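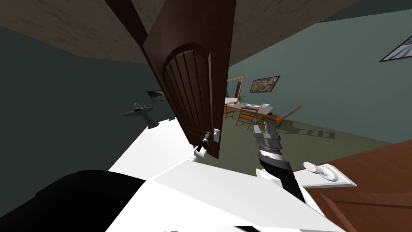 Figure 3. Simulator view during the door task, left gripper closed on the lever handle, right gripper open. Dining area in the background.

4.2 Open-day demonstration

The simulated apartment described in Section 3 was shown to visitors at the Vavmont open day on 23/02/2024. The session served two purposes: to present the Flisik control stack to an outside audience, and to log runs under operators who had not trained on the system. A total of 24 visitors each drove the robot for one attempt at the door task. Control ran at the Omitz console with default gains. Contact forces on the handle were capped in software, and the cap was not changed during the day.

Wrist views were shown on a second monitor. In these views the open fingers take up the lower part of the display, and the operator must judge distance to a surface from the fingers and the background alone. 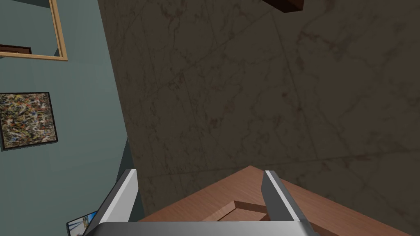

4.3 Handle contact

We scored a grasp as complete when both fingers closed on the lever. Touching the lever with the tip alone was logged as contact and not as a grasp.
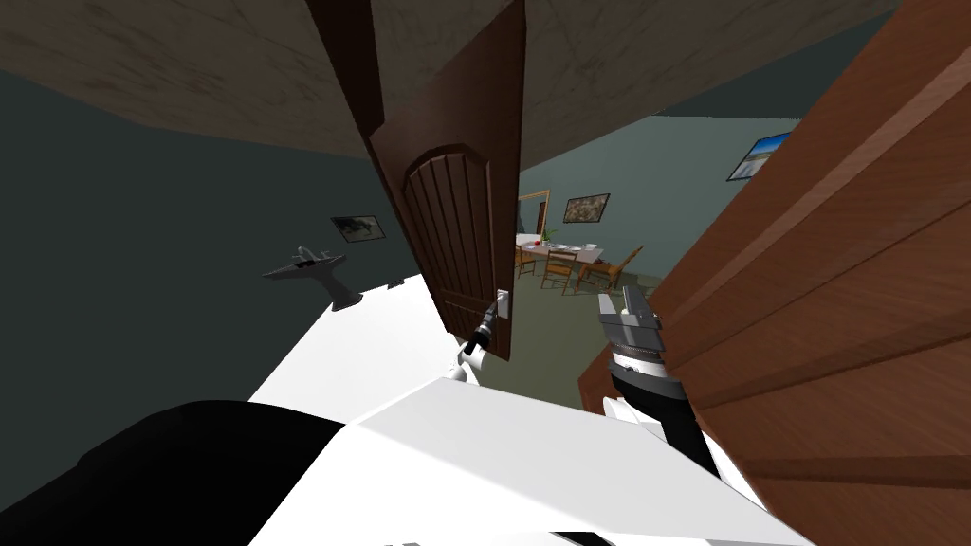 Figure 4. Left gripper tip against the lever of the arched-panel door. A second door is close on the right.

Logs were cut into segments of 3000 control steps, giving 268 segments after idle periods were removed. Two segments were dropped for missing joint data. The Chukwu filter was then applied to the arm trajectories with the same settings as in the laboratory runs. Wall textures and framed pictures were left switched on, as they affect the visual features used for pose estimation. 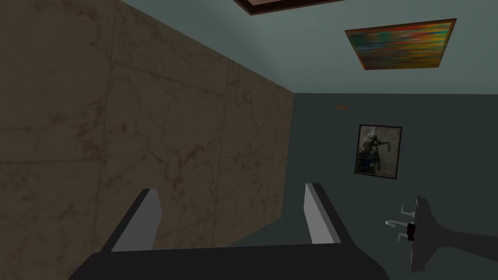

Figure 5. Gripper view with fingers apart, marble panel at left and faucet fixture at lower right.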